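Community Help > Sport > Football > Club Running and Rules

Moving our Sunday side to a new ground mid-season, what do we need to sort out?

Derek Staniforth
11 November 2025

I run a men's Sunday side and we have to leave our pitch after Christmas. The council is putting the rent up to £1,062 for the second half of the season and we can't cover it. A school ground four miles away, Chatzigeorgiou Fields, has offered us the same slot for £684. It has changing rooms and a railed pitch but the parking is poor.

We have 19 players signed on and eight home games left. Two of those are against teams who share our present ground, so I'd expect them to moan about travelling.

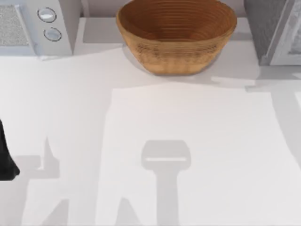
My questions are these. Does the league have to agree the move, or do we only have to tell them? Do the opposition have any right to object? And what happens to the home cup tie if we get drawn at home before the new pitch has been looked at? I've read the league handbook twice and it only talks about changes made before the May meeting. Our fixtures man hasn't answered my emails.

I should add that we play as Mulard Athletic and the name isn't tied to the old ground, so there's no need to change that.
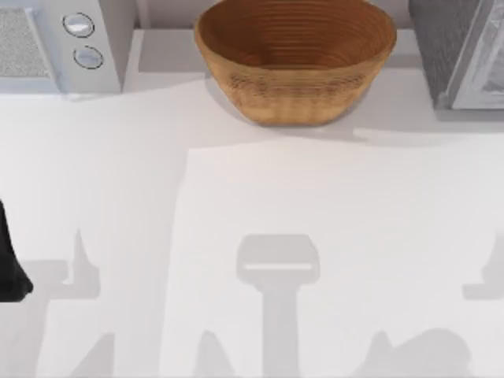
Rochelle Castellanos

In most Sunday leagues you need written consent for a change of ground once the season has started. Send a letter or an email to the league secretary, not the fixtures person, and put in the address, the pitch size, the changing arrangements and the date you want to start. Attach the offer from the school. They will usually send someone to look at the pitch, and that can take a couple of weeks in winter, so get it in now.

Other clubs don't normally get a vote. They can complain if the new ground is outside the league's area, so check how that is drawn. Four miles is unlikely to be a problem but it depends where the line falls.

For the cup, read the cup rules separately. Ours let you swap the tie to the opponents' ground if yours isn't available. If it's a county cup, you'll have to ask the county as well.

Also check your insurance. Ours named the ground on the policy and we paid £184 to have the club's cover amended and a second set of goals added.

skendex

We just moved and told them after. Got a small fine. Wouldn't bother with all the letters if your league is anything like ours.

Derek Staniforth

Thanks both. I'd rather not be fined so I'll write to the secretary tonight. Rochelle, the insurance papers do name the old ground, I've just looked. The cup is the league one and the rules say the tie can be reversed if both clubs agree.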